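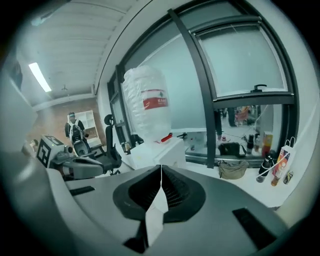
The white bookcase end of the room, brick wall and all.

Break corner FAQ

I look after the kitchen side of our shared workspace at Fedwood, and I get the same handful of questions every week. So I've put my answers in one place!

Who changes the water bottle?
Whoever gets the last cup. The full ones are kept in the storeroom (ask Hiyori Ogura for the key). They weigh over 40 pounds, so if you'd like a hand, grab Takumi or me — we really don't mind.

Can I leave my own drinks on the counter?
Sure, just put your name on the bottle. Anything without a name gets cleared out at 5, and yes, I've thrown out my own iced tea that way.

What goes in the bin by the dispenser? 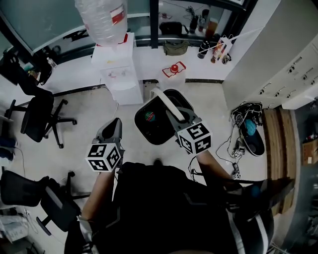
Paper cups, wrappers, tea bags, that kind of thing. Please pour out leftover coffee in the restroom sink first, or the liner leaks all over the floor and I end up mopping before lunch. Food scraps go in the bin downstairs.

How often is the trash taken out?
Every evening. If it's full before then, tie up the bag and put in a new one. I buy liners in packs of 8 and they're in the storeroom too.

Can I move the chairs over to the window?
Go for it! I like sitting there myself in October when the light gets low. Just roll them back when you're finished.

Something's run out. Who do I tell?
Me, or Fermín Ojeda if I'm out. We order supplies at 2, so catch us before then.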